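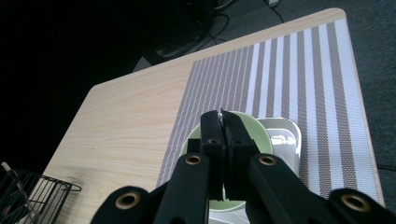

Bowl on square plate, striped mat, right end of the table.

From: Ximena Gallardo
To: table-linen list
Subject: Re: Striped mats, orientation and edge offset

Replying inline to Stijn. I have trimmed the part of his message on napkins, which belongs in the other thread.

> Stijn Hermans wrote:
>
> We are about to standardize on the woven mats for the Astcombe
> apartments and I would like the setup sheet settled before February.
> Open points as I see them:
>
> The stripe repeat isn't uniform. If the mats are laid without regard
> to this, two settings side by side look like two different products.
> I'd prefer a rule.
>
> The old sheet says "mat flush with the table edge." I don't think
> anyone follows it and I'm not convinced it is correct for a mesh
> weave.
>
> Square plates. Jacobs used round ones and the sheet was written for
> round. Does anything change?
>
> Last, care. The old sheet gives one line on it ("wipe down") and the
> mats at Altau did not last as long as I had hoped.

Stripe direction first. Stripes run from the near edge to the far edge, away from the diner. The mat will physically go down the other way on a deep enough table, but the stripes then cut across under the plate and the setting looks shorter than it is.

On the uneven repeat: the narrow, closely spaced stripes go to the left and the wide bands to the right. I tried both. With the wide bands on the left, the fork lands on solid white or solid taupe depending on which mat you happened to pick up, and a fork that is a few millimeters off parallel shows badly against a broad band. On the narrow side, the stripe edges are close enough together to serve as a ruler. Knife and spoon on the wide side can be lined up against a single band edge. This works for any mat in the batch provided they are all turned the same way. Check the hem before deciding that a mat has been cut differently, as the two faces are close and it is easy to have one upside down, which mirrors the repeat.

Edge offset. I agree that "flush" should go. A flush mat gets caught by sleeves, and the near hem begins to curl downward where forearms rest on it. My proposal is 50 mm in from the near edge of the table, and at the ends of the table leave a visible strip of wood beside the mat. I have not put a number on the end strip. Table lengths differ between Hernent and Astcombe, and a fixed value would leave the middle settings crowded at one site and drifting apart at the other. "Equal at both ends" is enough for the sheet.

Wood color matters less than I expected. The grayish brown in the mat is darker than the light table and the white is lighter than it, so the outline of the mat reads clearly either way. On the dark tables at Altau the brown stripes sink into the top and only the white ones register. If Altau keeps those tables I would consider the plain mats there.
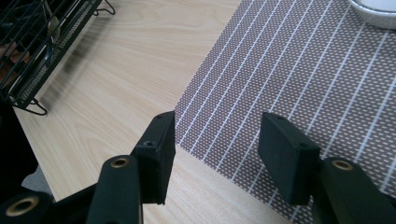
The sequence also needs stating. Mats go down first for the whole table, and are squared to the table edge, before any plate comes out. Correcting a mat with a plate and bowl already on it drags the weave, and on a smooth tabletop the far corner moves further than the near one. I timed a full lay at Hernent with 612 (the long table) both ways and the mats-first order was quicker, even with the extra walk back to the cupboard.

Square plates do change something. A round plate has no orientation, so a mat that is slightly rotated goes unnoticed. A square plate with rounded corners gives you four straight sides to compare with the stripes, and any error is obvious from a standing position. Set the plate so that two sides run with the stripes. Use the sides for this and ignore the corners, which are too soft to sight along. Center the plate on the mat by eye, measuring to the hems and not to the stripes. The change in stripe width pulls the eye to the right and people will place the plate too far over if they go by pattern.

The bowl goes on the plate, inside the raised rim. The pale green against white is fine and I would not add a third color at the setting. One caution: carry bowl and plate separately when laying. The glossy plates let the bowl slide, and the chips we logged at Hernent were on bowl rims.

Care. I think the "wipe down" line is what shortened the life of the Altau mats. Crumbs go into the mesh and a damp cloth pushes them through to the underside, where they stay and scratch the tabletop. Shake the mat first, wipe both faces, and dry it flat. Do not roll while damp. The supplier quotes 1000 wipes, with no test method given, so I would not plan around that figure. Our own count on the trial set stands at 200 and the weave is still square, with slight fuzzing at one hem.

Store flat, all turned the same way up, narrow stripes to the left. Whoever lays the table next can then deal them straight from the stack — no sorting needed.

I don't have a view on whether Astcombe should hold spares on site or draw on the Hernent cupboard. Stijn, can you confirm the depth of the Astcombe tables? If they are shallower than the ones at Hernent, the near offset may have to come down so that the far hem doesn't end up under the serving dishes.

Ximena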